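Atis Workcell Walkaround – Small Arm Benches
Completed 24 Nov 2025, Lurkiddale workshop
Checklist revision 19

Thank you for taking the time to go through this one properly. I know it's long for a small arm, and I've added my comments as I went so the next person has something to compare with.

1. Base and mounting surface
Arm stands on a flat panel, clear of the bench tools: OK
Panel surface free of loose screws: OK
Fasteners checked with the Kwan driver: OK
Comment: All 10 fasteners were snug. Please keep using the short driver for these – the long one slips, and then we're all on our knees looking for the bit.

2. Reach and clearance
Tray and target square within the taught area: OK
Bench clutter outside the taught area: NEEDS ATTENTION
Cords kept off walking routes: NEEDS ATTENTION
Comment: I do love a bench that gets used, but please have a kind look at the front edge before you run anything. Cables trail along it toward the right end, and there's a power strip on the floor below with its cord looped around it. Coil what you can and move the strip back under the bench. The small screws on the wooden board by the yellow tub should go in a lidded container, and the plastic bag ought to go in a drawer, where it can't drift into anything.
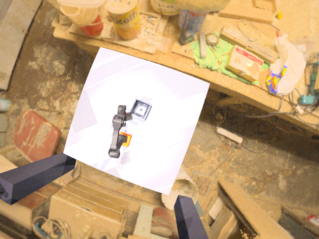
3. Stops and speed
Stop button within arm's length of the operator: OK
Stop tested from a slow move: OK
Speed limit for teaching set to 26 percent: OK
Comment: Tested it twice, once from each side of the bench. The button feels a little stiff to me, so I've put in a request to Cumdale for a spare. Carry on using it in the meantime, and tell me if it gets any worse.

4. Paperwork
Risk sheet 132 posted at the bench: OK
Last program change signed: NOT DONE
Comment: A signature is all it needs, and I'd be grateful to have it before the next run. Section 2 gets looked at again once the cords are tidied.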